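Tech > Robots > News

Can a robot do the dishes yet? Zadarov's practice kitchen gets us a little closer

August 27, 2020

Anyone who has ever faced a full sink at the end of a long day will be cheering for this one! The home robotics team at Zadarov has opened up Griltulo, its simulated kitchen, to outside groups who want to teach software one of the most hated chores in the house: clearing the sink.
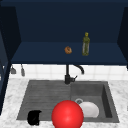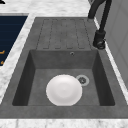
Griltulo's simulated kitchen, with a white plate in the sink in both views.

It sounds like such a small job. Reach in, get hold of a plate, lift it out, put it somewhere sensible. But a plate is a mean thing to ask a machine to pick up. Lying flat, it gives you hardly any edge to get under, and leaning on something it can slide the moment you touch it. Then there are the walls of the sink, which leave very little room for a hand, and the faucet, which is always right where an elbow wants to go.

Griltulo lets a program try all of that over and over with no broken china. The release comes with 600 kitchen layouts, and the team ran 1526 plate pickups of its own before letting anyone else in. The best version of its software now gets a plate out of the basin in 30 seconds, and it does the job with no person steering.

"My kids can do it in 3, but you have to ask them four times," said Toon Van den Broek, who leads the kitchen work at Zadarov. He is plainly delighted with how far the project has come, and just as quick to list what is missing. Water isn't modeled at all, so there are no suds and no greasy film. Glasses are still a headache, and a stack of bowls stops the program cold.

So can machines do household chores yet? Some pieces of them, in software, on a good day. That may sound modest, but a couple of years ago this same group was happy when its program could find the plate, and watching it plan a grip and lift is a real thrill (we replayed the demo more times than we should admit).

The harder test comes in September, when the team moves to a real sink at its workshop in Batuvcombe. Van den Broek expects the first tries to be clumsy and has already bought a big box of cheap plates. We'll be there with a broom.

Related items

Van Beek tests shelf-stocking machine on the night shift
Why folding towels is still so hard for robots
Batuvcombe workshop opens its doors to students
Five chores we'd hand over tomorrow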